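Do Arquivo Municipal de Clarnov, Livro Segundo 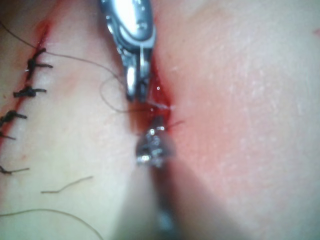 Quatro pontos pretos e uma incisão por fechar.

Aos cidadãos de Clarnov faz-se saber que a fronteira com Plerkivdale foi declarada ferida pública, nos termos do artigo 43 do Regulamento das Águas e Margens, e que compete a esta Repartição a sua sutura.

O leito do rio Quintana, seco desde janeiro, separa as duas vilas numa extensão de 264 passos. Os peritos enviados à margem atestaram que a terra respira à noite e que, encostando-se o ouvido ao barro, se distinguem vozes de ambos os lados, em geral discutindo heranças. Foram lavrados dois autos, um por vila, que coincidem em tudo menos na data do primeiro desentendimento.

A obra foi adjudicada à casa Norkorex, fornecedora de cordame. Os trabalhos tiveram início numa terça-feira, ao nascer do sol. O fio passou primeiro pelo adro da capela, depois pelo moinho, e do moinho à casa da portagem, cuja porta ficou, por erro de medição, voltada para dentro da terra. O funcionário da portagem continua a apresentar-se ao serviço. Entra pela janela.

Ao cair da tarde, as margens tinham-se aproximado o bastante para que uma mulher de Plerkivdale entregasse, por cima da vala, um prato pedido de empréstimo por sua avó. O prato foi recebido, registado e devolvido à família competente, que declarou não se recordar dele.

Resta um troço aberto junto aos choupos. Os moradores requereram que assim permanecesse, alegando que por ali se ouve melhor. O requerimento foi junto ao processo e aguarda despacho. Até decisão, fica proibido puxar pelas pontas do fio.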